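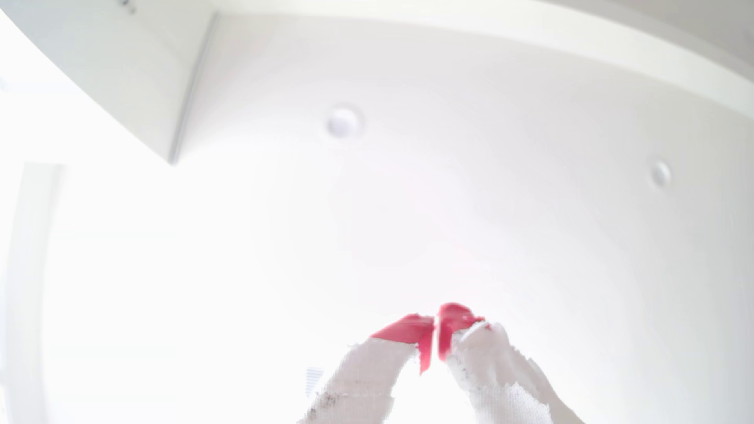 The ceiling of the Ibrahim Room, October

To: Canorari Chess Association members' list
Subject: Re: Roll-up boards and captured pieces in the Ibrahim Room

Dear members,

The Equipment Office has received several messages concerning the roll-up boards since the Ibrahim Room reopened for play. The association now holds 70 of these boards, and the following practice applies to all of them until further notice.

Captured pieces are to be kept on the wooden table beside the board and clear of the printed margin. They may be laid on their sides. Members have asked whether they must be stood upright in rows; there is no such requirement for casual games.
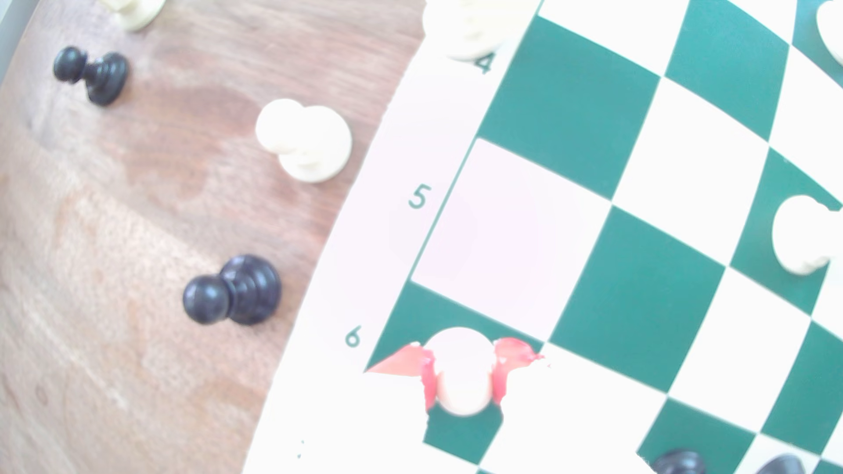
Parvaneh Alipour wrote:
> I would like to raise two points before the next session. Black and white
> pawns are being left together on the table after a game, and the next pair
> then has to sort them before starting. Could each side's pieces go back
> into their own bag? Also, the new boards do not always lie flat, and I have
> seen them set down sideways, with the players facing the numbers. It makes
> writing down the moves very confusing for our newer members.

The office agrees with both points. Cloth bags have been ordered from Bromeck in two colors and will be placed in the cabinet when they arrive. Until then, please divide the pieces by color before closing the box.

As to the second point, the borders carry the numbers 1 through 8 along two opposite sides and the letters a through h along the other two. Players sit at the lettered sides. A spectator standing at a numbered side will see the letters running down the left and right, as in an endgame set out for study.
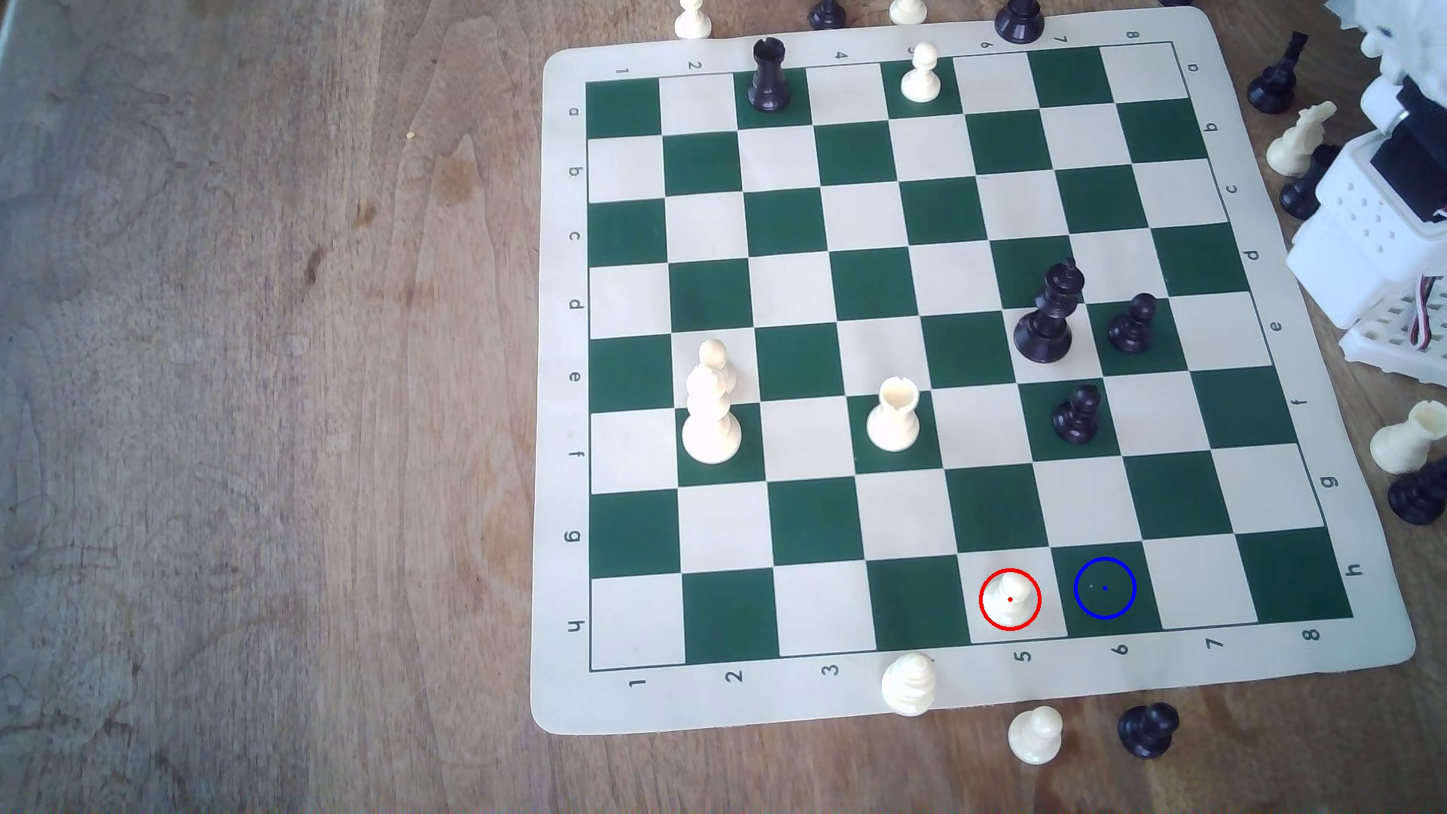 Unrolling and storing the boards

Boards should be unrolled at least ten minutes before play. Where the corners still curl, roll the board gently the other way and lay it down again. Please do not weight the corners with kings or rooks -- pieces used in this way have been knocked to the floor more than once.

A board that sits slightly crooked on the table may be straightened before the first move. Once a game or a study position is in progress, both players should agree before it is shifted.

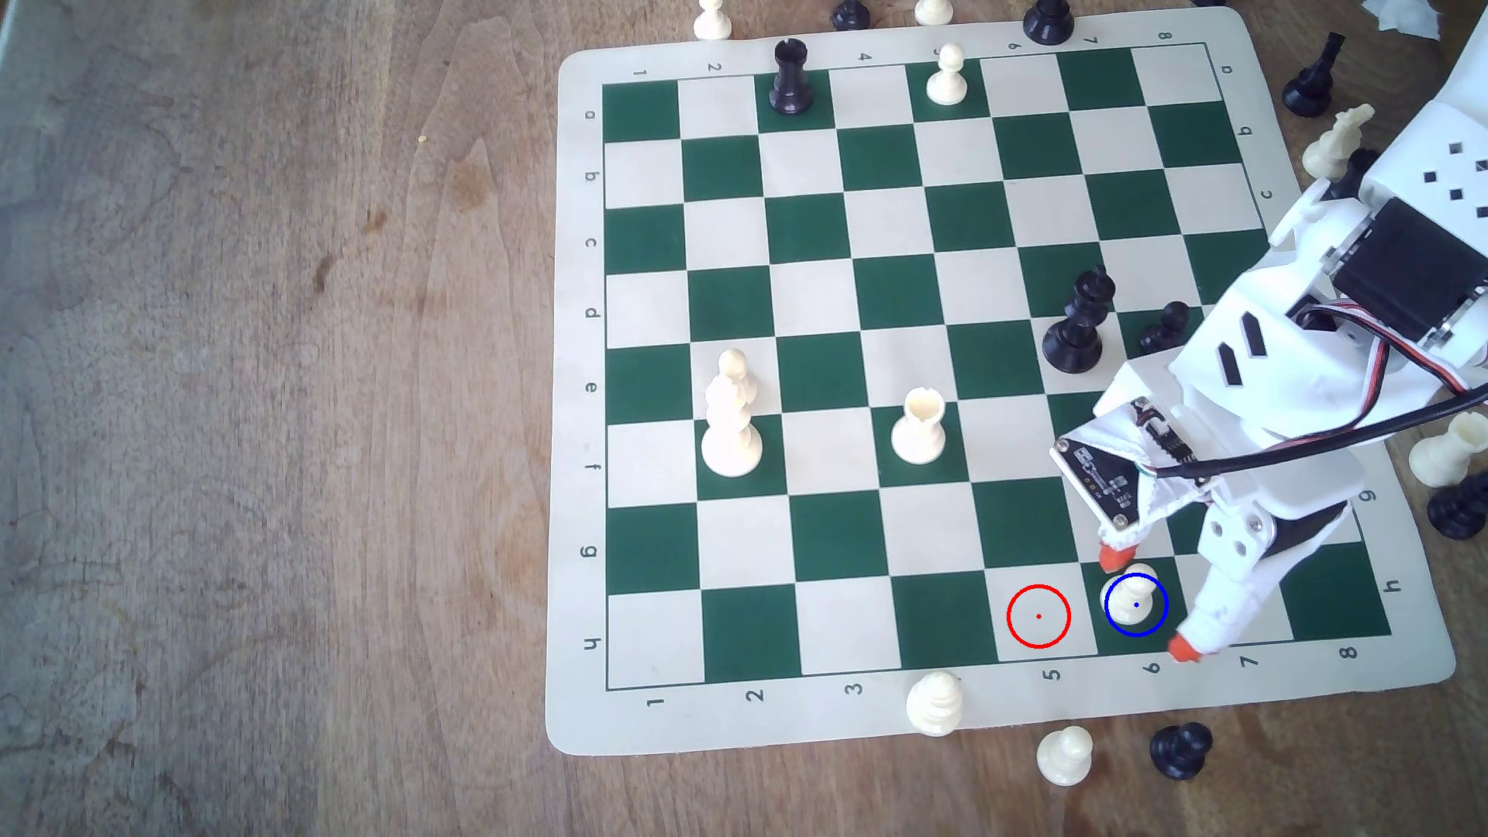
Positions left standing for later analysis should be written down before the room closes. The office cannot undertake to preserve them overnight. Completed sheets may be left in the Clodura folder by the door, marked with the side to move.

Boards are to be stored rolled, with the printed side outward, and secured with a cloth tie. Rubber bands should not be used, as they mark the vinyl.

Questions on any of the above may be sent to this list or directed to the office after 3 p.m.

Equipment Office
Canorari Chess Association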